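Running a corner shop on the Osville road 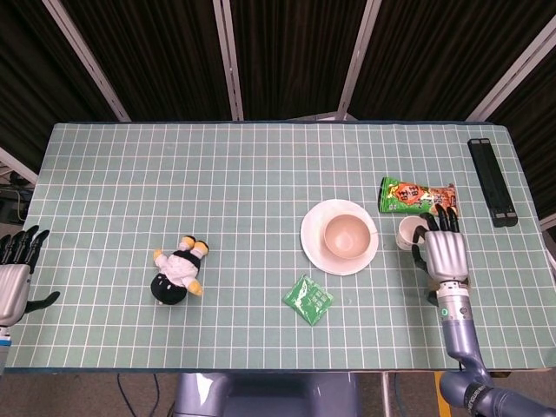

Lesia Nechyporuk
Staff writer, Local Business
Apr 7, 2026

Hamdy Stores opens at 6 in the morning, and the owner is usually in before that to take the bread delivery. He has had the shop for 25 years. Most people call him Mr Hamdy, and he has stopped correcting those who think it is his first name.

The shop sells what you would expect: milk, papers, tinned food, crisps, batteries, birthday cards. What has changed is how much of each. When he took over, newspapers paid the rent. "I had a stack up to here for the weekend," he says, holding a hand level with the counter. "Now I order a few and send half of them back."

Snacks have moved the other way. One whole side of the shop is given over to them, and a good part of that is imported. He started with a single box of rice crackers from a wholesaler called Clorneo, after a student asked for them. The box went in two days. He ordered another, then a mixed case.

"I don't know what half of it tastes like," he says. "My daughter tries them and tells me. She said no to the squid one, and that one sells very well, so I don't always listen."

The margins on these are better than on chocolate, which he describes as hardly worth the shelf. A multipack of a well-known bar costs him more from the cash and carry than the supermarket charges its own customers. He has been known to buy from the supermarket himself when there is an offer on.

Electricity is the bill he talks about most. There are two upright fridges, a chest freezer and the lights. In February he had the older fridge taken out and replaced with a second-hand one, which cost him £1,104 with delivery and fitting. He is still waiting to see what it does to the bill. "The man said I would notice. I have had one bill since then and I did not notice. Maybe the next."

He has thought about closing earlier. The hour before closing brings in very little, a pint of milk here and there, but some of those customers are coming off late shifts at the Havo bakery and have nowhere else to go on the way home. For now he stays open until ten.

Parking is another matter. The council painted new lines outside last year, and drivers who used to pull up for a minute no longer do. He wrote to them and got a letter back saying his comments had been noted. He keeps it under the till.

His wife does the accounts and works the afternoons. They took their last proper holiday four years ago, when a cousin minded the shop, and came back to find the cards arranged by colour. "It looked nice," he says. "You could not find anything."

I ask whether he would advise someone else to take on a shop like his. He thinks about it while serving a boy who is buying one can of lemonade with a lot of small change.

"If they live upstairs, yes," he says. "If they have to drive in, no. You will be too tired."

His lease runs for another three years. His daughter is training to be a dental nurse and has told him she doesn't want the shop. He says that is fine with him. He would like to sell it to someone who will keep it as a shop, and a man from two streets away has already been in to ask.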